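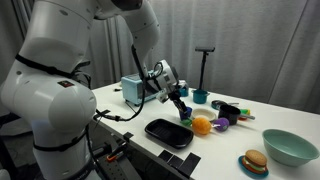

O restaurante de Hilness

O restaurante abria às 5 da tarde, e Myrto Papadakis não admitia atrasos, nem dos próprios clientes de pelúcia. Tinha a mesa branca, a cortina cinzenta ao fundo (que dava um ar de teatro, e ela adorava isso!) e um forninho azul-claro que, segundo o cardápio, assava qualquer coisa no mundo, inclusive sopa.

— Mesa para um — pediu Jarrah Faulkner, com a seriedade de quem atravessou um deserto.

— O senhor tem reserva?

— Tenho. Número 1061.

Myrto folheou um caderno imaginário, página por página, lambendo o dedo. Achou! Que alegria quando achava! Serviu-lhe primeiro a bebida da casa num copo azul: chá de nuvem com duas gotas de trovão. Jarrah bebeu de um gole só, fez uma careta magnífica e pediu outro.

— E para comer?

— O que a senhora recomenda?

Aí ela se iluminou inteira. Recomendava o Trolik, claro, um guisado das montanhas que levava 30 temperos e precisava ser mexido sempre para o mesmo lado, senão virava Ellemell, que é sobremesa. A panelinha verde-azulada serviu para os dois, porque Myrto se distraiu no meio e mexeu ao contrário.

— Virou doce — anunciou, radiante.

— Então me traga um hambúrguer enquanto esfria.

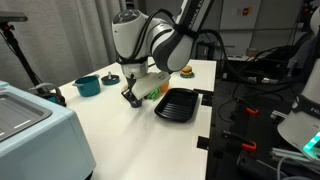
O hambúrguer custava 500 moedas de Hilness, e Jarrah só tinha três botões no bolso. Discutiram o preço com enorme prazer. Ele elogiou a alface, ela elogiou os botões, ele jurou que um deles pertencera ao capitão Stubbs, o navegante que deu a volta ao mundo dentro de uma tampa de panela.

— De que cor era a tampa?

— Verde bem escuro, com um puxador no meio para ele se segurar nas ondas.

Myrto olhou para a sua própria tampa, deitada na mesa, e prendeu a respiração. Era ela! Só podia ser ela!

O hambúrguer saiu de graça. O guisado também, e o chá de nuvem, e o restaurante fechou mais cedo naquela tarde, porque os dois precisavam decidir quem ia remar.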